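Attractions & Rides | Preservation

We use cookies to improve your visit. By continuing to browse, you accept our cookie policy.

The Brirorico carousel at Renbridge has run with its original drive since the park opened, and the group that keeps it documented is smaller than most visitors would guess. Five members do the recording. The rest pay dues and ride.

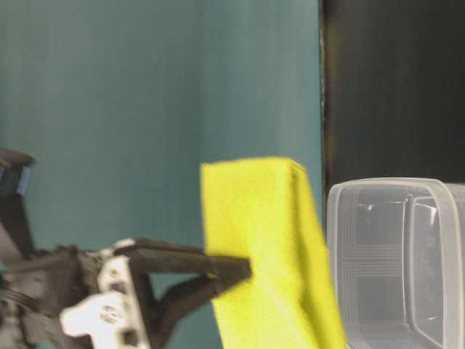
Hyun-seo Noh

I met the group's recorder, Effiong, in the workshop behind the ride building one morning in February, with the park closed for the season.

"People ask for the story of the horses," Effiong said. "My interest is the bearing log. It gives the load, the grease and the hours run, and from those I can date most of the repairs."

The log covers four decades in two ledgers. The first was kept by the park's own mechanics and records every change of belt. The second, started when Mokik took over maintenance, is thinner. It lists parts but often leaves out the reason they were replaced.

"There is a gap after the second motor," Effiong said. "We have the invoice and the wiring sketch. We do not have the test readings, so the speed for that season is an estimate."

The club measures speed at the outer row with a stopwatch and a painted mark on the platform, then checks the result against the gear ratio. Effiong prefers the ratio. Timing by hand varies with the person holding the watch - the gears do not.
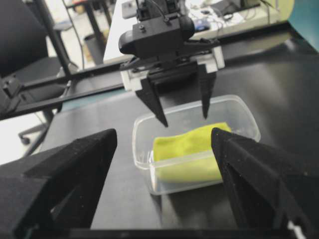
Brass fittings take up most of the winter work. Each pole sleeve is removed, tagged by row and position, and checked for wear at the upper collar. Cleaning is done dry first, with a soft brush, before any polish is opened. Effiong is strict about cloths: one to a job, folded and kept in a clear plastic box like the one with the lime-colored cloth in it, so that grit from one sleeve does not reach the next. Sleeves worn past the limit are drawn, measured and stored.

I asked whether new members need a mechanical background. "No," Effiong said. "They need to write down what they measured, and the unit."

The second ledger is being scanned now. The first is waiting on a repair to its spine.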